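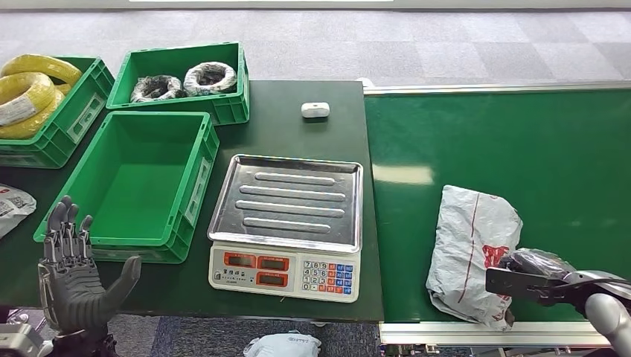
2/5 Print spec for the Sternach edition
Pigment ink on cotton rag, edition of 30, plus five proofs kept by Si-eun Yoon. Each sheet is a single output of the plotting script, seeded from its edition number.

3/5 The source data is 500 tide readings from Skekbridge. The script maps height to line weight and interval to spacing. No smoothing – gaps in the log stay as gaps on the paper.

4/5 Color was profiled on the Plernwood printer. The first profile clipped the dark blues, so we rebuilt it from a target of 92 patches.

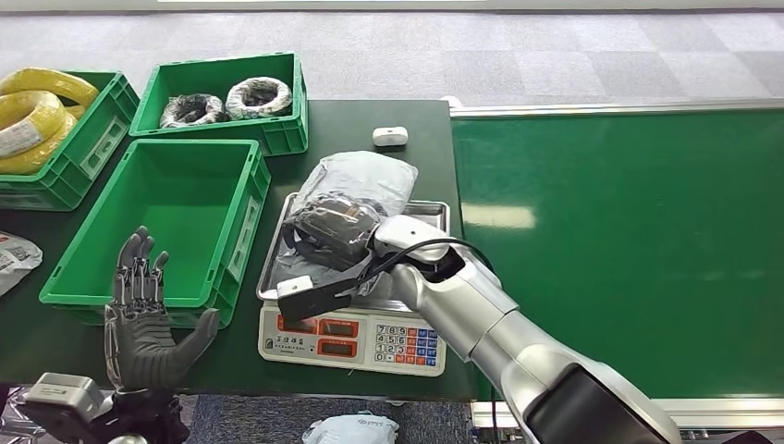
The second profile holds them down to the deepest tone, with a slight shift toward violet under warm light.

5/5 Euan Crichton is writing the wall text. Framed sheets hang unglazed, in seed order, left to right. The code goes up with the June opening – plain text, no installer.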